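3.2 작업 셀 구성과 설비 예산 산정

본 절에서는 휠 커버 이송 작업을 대상으로 자동화 설비의 도입 비용을 산정한다. 대상 공정은 Jernent 부품 물류 라인의 일부이며, 작업은 선반 구역에서 작업대 구역까지의 파지, 운반, 적치로 구성된다. 예산 항목은 로봇 본체, 다지 핸드, 고정 설비, 바닥 정비의 네 범주로 구분하였다. 이 가운데 고정 설비는 기존 자산의 재사용 여부에 따라 편차가 가장 크게 나타났다.

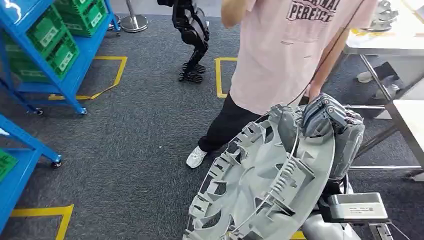

그림 4. 휠 커버 림을 파지한 로봇 핸드와 바퀴 달린 청색 선반. 카펫에 황색 테이프 표시가 있다.

선반은 캐스터가 부착된 이동식을 기준으로 하였다. 이동식 선반은 배치 변경 시 추가 공사비가 발생하지 않으나 위치 재현성이 낮으므로, 바닥 표시 작업을 별도 항목으로 계상하였다. 구역 표시에는 도장 대신 접착 테이프를 적용하였으며, 재부착 인건비는 유지보수비에 포함하였다. 테이프 교체 주기는 Didis의 내부 지침을 따라 15일로 설정하였다.

다지 핸드의 견적은 Ó Dubhghaill 모형에 따라 초기 구매비와 소모품비로 분리하였다. 휠 커버는 외주부에 고정 클립이 배열되고 내측에 금속 와이어가 지나는 형상이어서 흡착식 그리퍼는 비교 대상에서 제외하였다. 예비 핸드는 2대를 확보하는 것으로 가정하였다. 손가락 관절부의 나사와 배선은 소모품 목록에 포함하되 교체 공임은 따로 계산하였다.

작업대는 스테인리스강 상판 제품을 채택하였다. 상판 위의 적치 영역 역시 황색 테이프로 구획하며, 크기가 다른 두 직사각형이 한 변을 공유하는 배치를 사용하였다. 연마된 금속면의 반사는 영상 인식 오차의 잠재 요인이므로 무광 매트 구입비를 예비비에 반영하였다. 전원은 바닥 매립형 콘센트의 활용을 전제로 하였고, 케이블 보호 덮개의 수량은 구역별 통로 길이에 비례하도록 하였다.
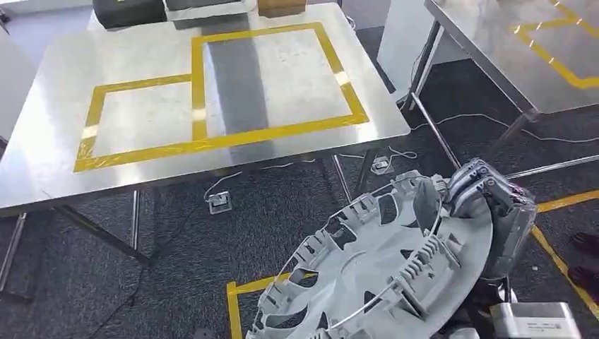 3.3 비용 민감도 분석

민감도 분석에는 Pronulby 공정 기록에서 추출한 이송 작업 1,028건을 사용하였다. 기준 시나리오에서 로봇 본체와 다지 핸드의 합계는 총예산의 59%를 차지한다. 작업대를 신규 구매하는 경우와 기존 작업대를 전용하는 경우를 나누어 계산하였으며, 두 경우 모두 바닥 정비비는 동일하게 유지하였다.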